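05/11/2014

The reading period for the regional shelf closed this morning, and the entry is set down while the notes are fresh. Four titles were received, of which three will be reviewed. The fourth, a reprint of a canning manual, arrived without its index and has been returned to the distributor with a request for a complete copy.

Most of the day was given to *The Csizmadia Table*, a family cookbook of 26 chapters. The preface states that the recipes were written down over two generations. The chapters are arranged by the month in which the family cooked each dish. This department has had difficulty with such an arrangement before. A reader looking for a bean soup must know that the family ate it in April. There is an ingredient index at the back, but it lists only main ingredients, and the bean soup is entered under ham.

The recipes themselves are sound. Three were prepared in the test kitchen according to the printed directions. The potato dumplings required more flour than stated, by 60 grams, before the dough could be handled. The cabbage rolls needed no change. The plum cake was baked twice, as the first attempt was taken out at the time given and the center had not set. The review will mention the baking time and will recommend that readers test with a skewer. It should also say that the yields are generous. The cabbage rolls are marked as serving six, and nine members of staff were fed at lunch.

Hiwot Asfaw submitted her draft on the Firkance bread book at noon. It came to 800 words, the agreed length, and needs little attention. She objects to the author's practice of giving flour by the cup in some recipes and by weight in others, and her objection will stand as written. I have asked her to remove the second paragraph, which concerns the author's earlier restaurant and has no bearing on the book. She has also been asked to confirm whether the rye starter on page 41 is the same one called for in the later chapters, as the name changes without notice.
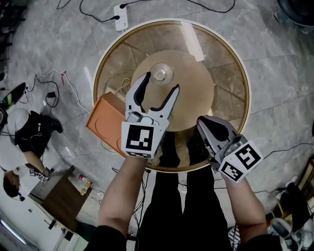

*Glass-topped table, seen from above.*

In the afternoon the annual inventory of the review library was completed. The catalog now stands at 3,704 volumes, including pamphlets. Duplicates from the Bodadico bequest have been set aside and will be offered to the Lernon branch, whose holdings in preserving and home baking are thin. The community cookbooks are to remain here. They are consulted more often than any other part of the collection, chiefly by readers trying to find a recipe they remember from a church supper or a school fair, and the staff have become used to requests that consist of a color and a topping.

A letter was received concerning the April notice of the pressure cooker book. The writer holds that the review was unfair in calling the stews "much alike." I reread the notice and the six stews in question. Five begin with the same onion, carrot and stock base and differ in the meat. The wording will be kept. A reply has been drafted, thanking the writer and pointing to the favorable remarks on the chapter of rice dishes, which the letter did not mention.

Matters carried forward:

- Third title, on salads and cold plates, still to be assigned.
- Plum cake review to state oven type and pan size used.
- Publisher of the Csizmadia book to be asked whether a corrected index is planned for a second printing.
- Shelf labels for the Lernon cartons.

The question of scores was raised again at the close of the day. Two reviewers would like a mark out of five printed at the head of each notice. My view has not changed, and the written review should be read to the end, but I agreed to place the matter on the agenda for the next quarterly meeting. The test kitchen has been booked for the salads, and the grocery order must be in before ten.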